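Home | Forums | Desks & Storage | Rules | Search | Log in

Zalside Home Forum > Desks & Storage
Thread: The cubby under the shelf. Keep the tray or lose the tray?

poonam_tomar
I have a desk with one of those wooden cubbies built in, shelf over the top, and for most of the year it's been where objects go to retire. I gave myself 60 minutes to sort it. The plan was one plastic tray for anything small and everything else goes somewhere sensible. I have not located somewhere sensible.

Tray contents at the moment include a red packet, a pink cartoon fellow with a round face and a green bottle having a lie down. The chick in bunny ears is staff and stays.
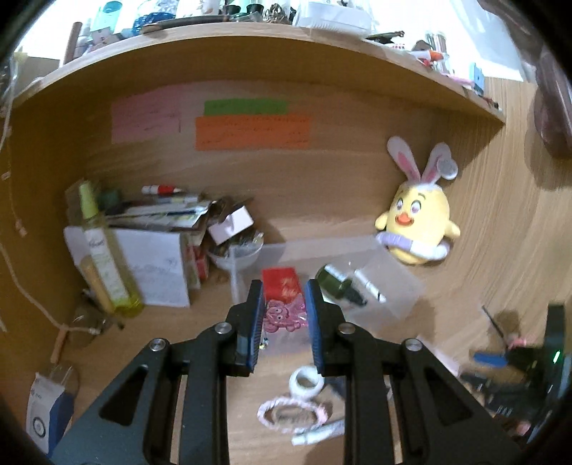
Notes on the back wall, chick on duty.

Before you ask, yes, the sticky notes are important. No, I haven't read them since November.

zosusau
The tray isn't storage, it's a holding cell. You've taken a mess and given it a rim. Get rid of it and you'll be forced to decide about each thing.

carmela_m
Disagree with zosusau, as is tradition. Without a tray the little stuff migrates to the back and you find it when you move house. I'd be more worried about that pile of papers on the left. What's in it?

poonam_tomar
Papers.

carmela_m
Right.

Renji Yoshida
Stand the tall yellow bottle up or put it in the bathroom. Anything leaning on a desk is going over eventually, and it'll pick the day your tax stuff is out. I lost 13 pages of a lease that way. Misaki still brings it up at dinner.

misaki_y
It was my lease.

irén_h
I'm on team tray, but you have to tip the whole lot out first and only put back what earns it. I did mine with a Closau divider set and got it down to 4 things, one of which was the divider set.

poonam_tomar
OK irén, following orders. The bin has a floor! Everything small is in front of it waiting to be judged. First up are the red packet with 大红袍 on it in big gold characters, a purple bottle and a little dark blue box.

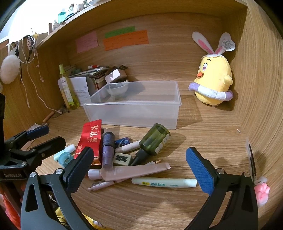

Re: what goes back in

irén_h
Lovely. Now the packet. If that's the tea, it lives in the kitchen.

zosusau
Could be Sichuan peppercorns, they go by the same name. Also the kitchen. Also, the bin looks great with nothing in it, which was my whole point.

poonam_tomar
I'd like it at my desk, whatever it is. It's a nice colour.

Renji Yoshida
"It's a nice colour" is how we ended up with a Paredes magazine rack and no magazines.

carmela_m
Let her have the packet. Purple bottle and blue box go back in the tray, label on the rim, finished. And I'm still asking about the papers.

poonam_tomar
The papers have been moved to a chair. I'm told this counts.

zosusau
It does not.

Reader comments (2025-03-20)

quietshelf: Read all of this instead of doing my own desk. Must be 500 receipts in there.

marg_from_upstairs: Team chick.

irén_h: Poonam, what did the sticky notes say in the end?

Contact the moderators | Copyright Zalside Home Forum | Back to top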